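Orange bottles: the FAQ

Updated November 2019. Ask at the Tosta counter if yours isnt here.

What's in the bottles?

Orange drink. Fruit base, water, sugar, a little acid. Full ingredients are on the sheet by the till, ask for it, we reprint when a batch changes.

Is it juice or is it squash?

Neither really. Ready to drink, don't dilute it. People do dilute it. Half and half with fizzy water is fine, any weaker and it tastes of nothing.

Do you sell singles?

Yes at Tosta. Mail orders are by the case only, 12 to a case, one flavor per case. No mixed cases till we get a second packing table.

Where do you deliver?

Fendholm and Isudcombe, our own van. Everywhere else goes by carrier and takes longer. We don't ship abroad, please stop asking Jonas.

My bottles came lying down. Is that OK?

For a few days, yes. On the table, in the car, in the box, whatever. For storage stand them up. A cap that isn't fully home will weep if it's left on its side, and you find out when the shelf is sticky.

How do I check the cap?

Turn it by hand, clockwise, till it stops. Don't use pliers. If it spins and never bites, the thread is gone, send us a photo and we'll swap the bottle.

Does it need the fridge?

Before opening, no. Cupboard, out of the sun. After opening, yes, and drink it within the week. We've had people tell us three weeks was fine. Not our advice.

Why did mine go pale?

Light. Windowsills are the usual one. Still drinkable if the seal is good and the date hasn't passed, just looks sad.

There's stuff at the bottom.

Pulp. Tip it over slowly a couple of times. Shaking gives you foam and then you have to wait for the foam.

Can I freeze it?

Not in the bottle. Pour it into trays or a tub, leave room at the top. Hala Moussa makes ice lollies with it in July and sells out before lunch, so it does work.

Labels. How do I get them off?

Warm water and dish soap, leave it a good while, then peel from the seam. If glue stays behind, cooking oil on a paper towel, rub, wash again. Hot hot water makes it worse, the glue goes stringy.

Can I bring empties back?

Rinsed, caps on, labels on or off, we don't mind. Crate is inside the door at Tosta. Not outside the door. The wind had a whole load of them down the street once and Khải Lục spent his break chasing bottles.

What happens to them?

Recycled. We don't refill, we haven't got the wash line for it. Last year's return count was 2,167 out of 3,687 sold, which is better than we guessed but leaves a lot of bottles somewhere.

Do I get money back?

No deposit, so no. Bring 75 at once and we'll give you a case. Schools and offices mostly. You need to tell us before you come, the crate does not hold 75.

Can I use the empties for something else?

Sure. Paint water, watering seedlings, rice, buttons. Not oil, not cleaning products. If there are kids in the house put a new label on whatever you put in, an orange drink bottle looks like orange drink.

Is it OK for kids?

It has sugar in it. Your call. Aiguo Hou waters it down for hers, see above re half and half.

Will there be a small size?

Asked a lot. Maybe. The small caps we tried didn't seal well and we sent them back. Will post here when theres news.

The Lò café used to have it on the menu, what happened?

They changed thier fridge and lost a shelf. They still get a case now and then, ring them first.

How do I order?

Counter, or email with your name, street, how many cases. Don't put the order in the subject line only, it gets chopped. We reply same day unless it's delivery day. If you hear nothing in two days, write again, it probably landed in spam.

Can I change an order?

Up until it's taped. After that you're getting what you're getting, sorry. Wrong adress is different, tell us right away and we'll try and catch it.

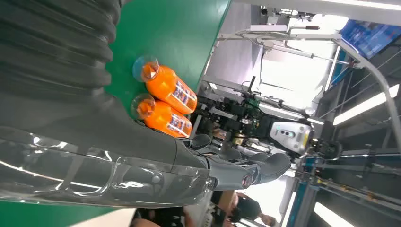

Đức Lương: On the label question, a hair dryer on low worked better for me than soap and water. Went along the seam first, then pulled slowly. Only a bit of glue left and the oil took care of that. Also please do the small size, the big one doesn't fit in my bike bag.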